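Subject: Re: [grilirstead-kitchen] Chopstick holder, keep or not?
Date: Sep 16, 2020

> Does someone still want the beige holder? I find it takes too much place beside the sink.
> And please, how do you sort the chopsticks, by length or by pattern? Mine are always mixed.

Hello all,

I vote to keep the holder. It has rows of round holes, so each chopstick can have its own place, and the spoons can go back to the drawer. I put everything out on the grey tablecloth with the stars before I answer you. 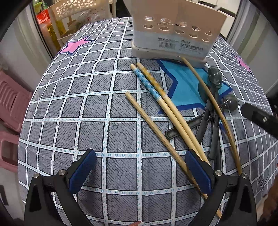 About the sorting, I do it by pattern. First I look for the decorated ones, and the plain ones I leave for cooking. The dark grey ceramic spoons I wash by hand, they are too nice for the machine. The black slotted utensil should hang near the stove in my opinion, it is too wide for the holes.

If the place near the sink is the problem, we can move the holder to the shelf where the Zurna teapot was until January. I measured the shelf and it is 71 cm wide, so it is more than enough.

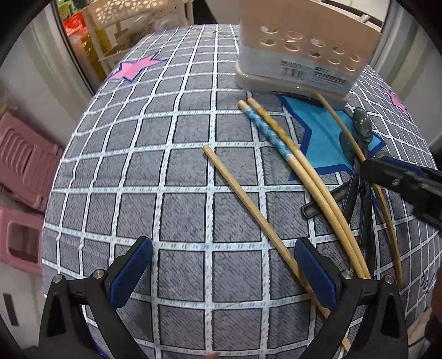
Please do not peel the label until we decide. If the majority wants to give the holder away, it is easier with the label on it. I can bring it to the swap table at Thibodeaux myself.

Kind regards from the second floor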